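Buy Now, Fret Later

Vomard, the installment lender whose button sits at the bottom of half the checkout pages I visit, says it wants to make borrowing "feel like breathing." I read that line on its website last week and thought of all the things I do without noticing, and how few of them I would like to be billed for.

Let me say where I stand. I don't think short-term credit is wicked. I bought my first decent winter coat in four payments from a store in Drinville that kept the records in a spiral notebook, and I was glad to have the coat. What I doubt is the story lenders like Vomard and Jillo now tell about themselves, in which a loan stops being a loan once it has a pleasant color scheme and no interest rate printed on the front.

The story goes like this. You want something that costs $150. You don't have $150 to spare until payday. The lender pays the store, you pay the lender in pieces, and everybody is happy. The store pays a fee, which you are told is none of your concern. Miss a payment, though, and you pay a fee too. On Vomard's plan it is $9 each time, and the terms allow it to be charged again on the same missed payment if the money hasn't arrived by the next due date.
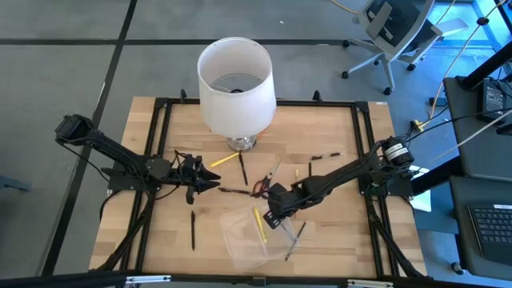 So is a plan with no interest free?

It's free for the person who pays every piece on time from an account that never runs short. For everyone else it costs the late fees, plus whatever the bank charges when the automatic withdrawal bounces. And the person with money always sitting in the account is the one who least needed to split up the bill.

Nine dollars doesn't sound like much. Set it against what was owed. If the missed installment was a quarter of $150, the fee is close to a fourth of the payment, for being late by what might be a weekend. A credit card company that quoted a rate like that would have to put it in a box with a bold border. A fee on a phone screen gets a gray line of type and a link.

The defense I hear most is that customers are adults and the terms are there to be read. Fine. I read them. Ruddock, which runs payment plans for furniture and appliance stores, has a customer agreement of 2,519 words on one long page, and the part explaining the order in which your payment is applied comes after the part about which state's courts you may not use. Fees are paid off first, then the installment. So a customer who sends in the exact amount of the installment, a day late, is still behind. I had to go over that paragraph three times, and I do this for a living.
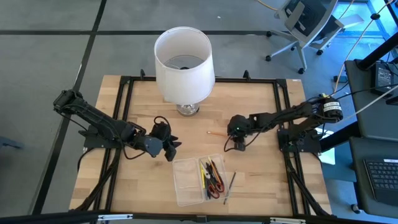 And the order of payments matters more than the size of the fee, in my view, since it decides who stays in the hole. A flat penalty you can pay and forget. A penalty that eats into the next payment makes you late again next time, by nine dollars, and being nine dollars late counts as late.

Thérèse Hiebert spent years on a credit union's collections desk before she started helping people sort out their bills for free, and she is less worked up about this than I am. Her complaint is with the number of plans. "One of these I can fix over coffee," she told me. "Six of them, on six different schedules, and the person can't tell me what they owe. They aren't hiding it. They don't know." She would like every plan reported somewhere a second lender could see it. I see the logic, and I also wonder how quickly the same record would turn into a reason to refuse somebody an apartment. We argued about it for most of an hour and neither of us moved.

The industry says it is already cleaning itself up. Jillo has announced that starting in August it will stop taking new orders from anyone with a payment past due. Good. I would be more impressed if the notice didn't also mention a "flex extension," available to those same customers for a charge. A lender that wants late customers to stop borrowing has no need to sell them more time – it can simply give them a few days. The corner store in Drinville managed that with a pencil. 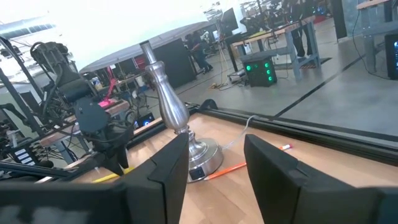
What I would ask for

I don't have much faith in pledges, so I'd rather see rules, and dull ones. Cap late fees for each purchase, so that a $100 order can't pick up charges without end. Apply every payment to the purchase first and the fees last. Put the full cost of being late on the same screen as the button, in the same size type as the word "free."

Lenders will say that this would raise their costs and that some shoppers would be turned away. Maybe so. I have heard the same warning before every consumer credit rule I can remember, and the offers kept coming in the mail. If a plan only makes money when its customers slip, I'd like to see that stated in plain numbers, and Vomard, which was happy to talk to me about breathing, did not answer when I asked what share of its revenue comes from late fees. I have sent the question again.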